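Henard Workshop: Bench Surfaces and Wrapping

Gallery page, packing section

The packing section of the Henard workshop handles small, rounded and fragile goods that do not sit flat in a standard carton. Work is done on black tabletops against black curtains. The dark background makes clear film and pale wrapping easier to follow by eye, particularly at the edges, where most wrapping faults begin. The notes on this page were compiled by Naledi Oosthuizen from the section's bench sheets and cover surface, film, cloth and storage.

Tabletop. Matte black, wiped before each batch and again after any change of film. Adhesive residue shows as a dull patch under low side light. Residue is lifted with a plastic scraper held nearly flat. Metal blades are kept off the surface. Scratches deeper than a fingernail can feel are filled at the end of the month.

Curtain. Plain black, hung full width behind the table. Folds are left soft. A curtain stretched tight reflects more light and makes the outline of clear film harder to judge. Lint is removed with a dry brush, top to bottom.

Oval goods. An egg-shaped item has no flat face to fold against, so the wrapping is drawn toward one end and gathered there. Slack over the middle is acceptable if the plastic can still shift slightly under a fingertip. Slack at the gathered end is not, and the item is rewrapped.

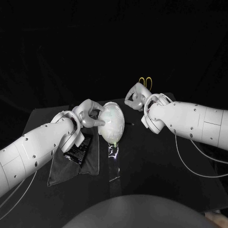
Support during wrapping comes from the side, with light contact near the top and a second point at the middle. Pressing straight down on a rounded item tends to roll it. If it has rolled more than a quarter turn, the gather is checked again before the item goes any further.

Clear strip. Laid flat on the table and pulled toward the near edge. Creases scatter light and can be mistaken for tears. A suspected tear is tested by running a thumb along the line; a crease flattens and a tear does not. Strips from the Clurileck roll are cut 2 inches longer than needed, and the excess is trimmed last.

Cloth. Dark gray cloths are used for wiping and as a rest for finished pieces. They are shaken out away from the table. Hertta Kinnunen moved the section from paper towels to cloth in December after paper dust was found under the film on 16 pieces in a batch of 100.

Storage. Wrapped items go into Vosen trays in a single layer, gathered end facing the same way. A tray holds 20. Trays are not stacked until the gathers have been checked. Labels go on the tray and never on the wrapping.

Suominen film is stored upright in the cabinet next to the door. Part rolls are used before full ones, with the loose end folded back on itself.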